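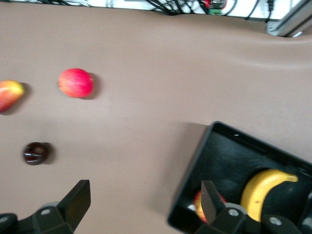
How long should a family wait before reporting an older relative missing?
Call as soon as the absence feels wrong to you. In the towns we studied there was no waiting period at all, and the calls that came in within the first 2 hours gave the search teams a much smaller area to cover.

4.2 What families told us about the first call

We had expected our interviews in Goltimora to be mostly about the search itself, the dogs and the door-knocking and so on, but nearly everyone wanted to begin earlier, with the stretch of time before anyone picked up the phone. Of the 100 families who spoke with us, 60 said they had put off calling the police, and many of them were still turning that over in their minds when we sat down with them in June. They had driven the usual route to the pharmacy, or rung a cousin, or gone back to check the garage a second time (one daughter checked it four times, and told us so with a laugh). Several believed that an adult had to be gone a full day before a report would be accepted, an idea they had picked up mostly from television.

The call records from Balar and Vultevau, 499 in all, tell much the same story from the other side of the desk. Dispatchers wrote down apologies from callers again and again: sorry to bother you, he's probably fine, he'll be cross with me for calling. Golnar Mirzaei, who coded the Balar records, kept a separate list of these openings, and we have come to think of it as one of the more useful things to come out of the project.

Figure 3. Apples and a plum on brown fabric.

Lleucu Rosser's interviews in Nigam add one further point that we would like to dwell on a little. Families there often held back out of respect for the missing person, who had lived independently for decades and disliked a fuss. Dispatchers who asked "What would he normally be doing right now?" heard far more about habits, bus lines and favorite benches than those who began with height and clothing. We return to the wording of that question in Section 5, along with the training notes now used on the Vultevau night desk.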